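June, 6:40 am, kitchen not yet awake

Slept badly. Kept closing my hands in my sleep — thumb and finger, thumb and finger. Woke up with the right one sore at the base of the thumb. Coffee, toast, writing this before the bus to Demham because last night I was too tired to hold a pen.

So. Yesterday. Table work again, boxes this time. The list from Prongate said 50 good takes by end of day and I had it in my head that we'd be done by lunch. Ha.

First hour was all me going too fast. Every take. You get into a rythm and the hand runs ahead, and then you look back at the recording and it's soup. 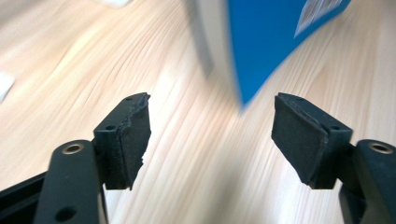 Diary of a Table Hand
Written by me, from the Demham bench
Filed under: work, hands, slow learning

Left foam is getting bad. Crumbly all down the inside edge. The right one still has a decent flat face on it. I put a note in about new pads last week and got a thumbs up and no pads. Does it matter? I think it matters. If one side grips and the other side slides a bit, I correct for it with my wrist without thinking, and then the model gets my wrist fixing a worn pad and learns that as the way you pick up a box. Said this at the break. General nodding. We carried on.

Speed thing again. The rule is move like you're carrying soup (everything is soup today apparently). Come in slow, stop, close, wait a beat, lift. I hate the wait. Feels fake. But the takes with the wait in them are the ones that get kept, and the ones where I just grab like a normal person come back marked red. 16 came back red before lunch. Sixteen! Most of them mine. Two were because I started moving before the recorder was running, so fine, fair, my fault.

Also new thing from Mfaume, who are the ones who want this batch — they want the misses kept now. Not all of them. Only the misses where you try again and get it. So if I fumble, I'm meant to not sigh and put everything back, I'm meant to just go again, calm, same take. Harder than it sounds. Three weeks of training myself to stop on a fumble and now the fumble is worth something. I stopped on at least four of them out of habit and wanted to kick the table.

Tried faking a miss once. Don't do that. Watched it back and it looked like bad acting, the fingers swerving off for no reason. Deleted it myself.

Lunch was the leftover rice. Ate outside. Thumb ok at that point.

Afternoon was two of us at the same table, a gripper each, and that's a whole other job. You have to agree without talking much who goes in first and who hangs back. I kept wanting to say "you go" out loud and then saying it out loud. It doesn't matter for the audio, they don't use audio, but it makes me slow. By the end we'd got a sort of thing going where whoever was further back just held still over the table till the other one had closed. No words. Nice, when it worked.

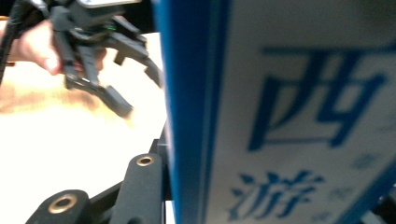
and then around four the fatigue hits and you both start going in at the same time. Knocked fingers twice. Plastic clack, everybody looks up. After the second one we took 5 minutes and I sat on the step and did the hand stretches off the sheet, which I had been ignoring since day one.

Things to remember for today:

Wipe the pads before starting, not after.
Change the start position every take, even a little. They said ours were all starting from the same spot and the thing will learn the spot.
Turn boxes round as well. Different face up.
Elbow OFF the table.
Ask about pads again. Ask a different person.

Final count was 41. Short by nine. Felt rotten about it on the bus and then thought, well, a month ago I couldn't do ten without dropping something. And the retry ones are good, I think. There's one where I come in crooked, miss, back off, straighten up and take it clean and I watched that twice just for me.

They ran the Zemis arm on last week's batch at the end of the day. I stayed for it. It came in slow, stopped, closed, waited. My wait! That stupid fake little beat. Then it lifted about a hand's width too high and put the box down hard, so somebody in there is teaching it that and I have a horrible feeling it's also me.

Lower lifts today then. Add to list.

Bus in ten minutes. Can't find my other shoe. Thumb still sore, taking the tape with me.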